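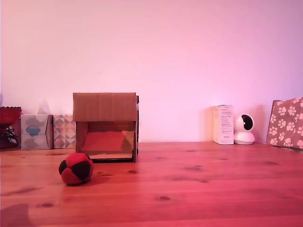

From: Daiane Sales
To: multham-media-watch list
Date: June 20, 2020
Subject: Re: the Villanueva march and who covered it

Hi all,

Ilona wrote:

> I went back through the Herald's pages for that week and all I can
> find is a short item on page 2 about traffic being held up on
> Felteo Street. Nothing on the arrests, nothing on the speeches. Does
> anyone remember if the TV stations did any better? I'd like to put
> something in my letter to the editor but I don't want to get it
> wrong.

I was there (by the pharmacy, with my sister) and I can tell you there was a crew from the local station, because I had to step over their cables! They filmed the whole of Renato Samonte's speech. That night they ran the weather, a long piece on the new bridge, and then a few seconds of people walking with signs and no sound. Renato's name never came up. I stayed up for the late broadcast too and it was the same clip.

On the crowd size, please be careful, Ilona. The police said 700 and that's what the Herald printed back in November when they finally mentioned it again. Arnulfo Arboleda had people with clickers at both ends of the bridge and they got 1,883. I'd give both numbers and say where each one came from, that way they can't brush off the rest of your letter over it.

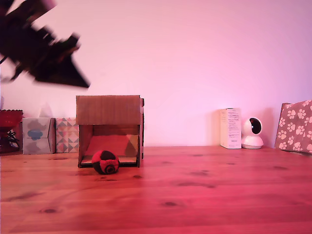
The arrests I'm less sure of. Hernán Henao told me 63 but he was going by what he heard at the courthouse, and some of those could have been from the Hokholm sit-in the night before. He was going to ask the clerk for the list. Hernán, did you ever get it? If it costs money I can chip in.

One more thing, the Herald cuts letters pretty hard. My last one lost its whole middle and I came out sounding like I was in favor of the curfew, ugh. Keep it short, put the part about the station's footage first, and ask them to call you before they trim anything. They do call sometimes.

I still have my notes from that day, typed up more or less, so write me off list if you want them.

Daiane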